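The workshop runs in what used to be a staff training room, and the people who come to it bring their own laundry. That is a condition of signing up. Each person carries in one bag of clean household linen, and for the length of the session that linen is what they work on.

The woman who leads it has taught folding and linen care for 17 years, first to hotel staff and later to anyone who asked. She agreed to talk to us on the understanding that we would leave her name out of it. "Put the name of the course in," she said. "It's called Flikau. People can find that."

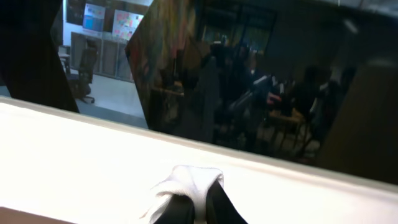

DILERITZ, September – The white table was the first thing she wanted to discuss. She had asked for it when the course moved into the building, and she had to ask more than once.

"They offered me a dark one," she said. "I said no. If you're working with white cloth on a dark table, all you see is the outline. On a white table you have to look at the cloth. You see the shadows in it, and that's where your creases are."

She does not begin with sheets. Beginners get a plain white cloth and are told to crumple it up, set it down, and find two corners that belong to the same side. She said most adults have never been asked to do this slowly.

"At home they shake it. Everybody shakes it. It works fine for a dish towel, and then they try it with a tablecloth and they knock a glass over. I teach them to follow the hem. Pick up any bit of edge, run it through your fingers until you get to a corner, hold that, and go on to the next one."

Thin cloth is harder than thick, in her view. It clings to itself, and when it hangs down against a white table the eye loses it. She tells people to trust their hands at that point and stop looking so hard.

The room still shows signs of its other uses. There is a white board covered in sticky notes in pink, yellow and orange, and next to it a board with a blue poster. She did not put up the poster, but the sticky notes are partly hers. At the end of each session people write down one item from home they cannot fold, and she picks the next lesson from those.

"Fitted sheets, obviously. I get that every time. But also duvet covers, bibs, those long curtains with the lining sewn in. One person wrote 'my husband's shirts' and another person stuck one under it that said 'same.'"

The course costs 20 dollars a session, paid at the door. It is run by Semeniuk, a small firm that also repairs table linen for restaurants, and she is paid by the hour. She was frank about the money. The sessions cover the room and her wages, and leave a little for supplies. The repair work keeps the firm going. 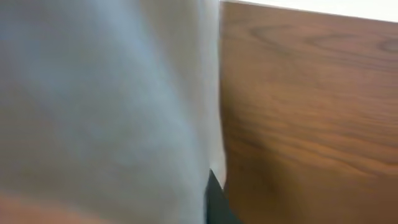 Pale gray against the brown wood, with a brighter strip along one side.

Wood came up later in our conversation, when I asked about putting things away. She has strong opinions on this and gave them without much prompting.

"I like to see people practice next to wood," she said. "Most of them have wooden closets and wooden dressers at home. You learn how much room your hand needs. If you fold a thing perfectly and then jam it in beside a panel, you've got a crease down the side and you've wasted your time."

Her rule is that the folded edge faces out. A fold is easy to grip and does not come apart when you pull, while the open edges catch on whatever is next to them. She also leaves the width of a flat hand between the stack and the side of the closet.

I asked if she ever used the plastic folding boards sold in stores. She keeps one made by Fenimum in a drawer and brings it out for shirts. "It's all right. It gives you the same size each time, and if you've got a narrow shelf, that matters. I wouldn't buy one for towels."

What about lining paper, cedar blocks, lavender? She shrugged at the lavender. Cedar she likes, provided it does not touch the cloth. Paper she uses only under whites that will be put away for months – and then she changes it each spring.

By her own estimate she has taught roughly 200 people since the course moved here. Some come back with a second bag. A few have come back with a parent or a teenage son, and she said the teenagers tend to be quicker because they have fewer habits to drop.

She does not think of folding as relaxing, although people often tell her they find it so. "I find it useful," she said. "I want the closet door to shut and I want to be able to get a pillowcase out without the rest coming down. If they feel calm afterward, good for them."

The next group will start on tablecloths. She asked me to mention that people should wash them first.

Comments (3)

linenpress_k
I did this course last year. The hem trick is worth the money by itself. Still can't do a fitted sheet.

Two Baskets
Does she say anything about round tablecloths? I fold mine in quarters and the middle always sticks out.

marrow3827
Folded edge out, yes. My grandmother did it that way and I never asked her why.

Contact | Copyright, all rights reserved | Back to top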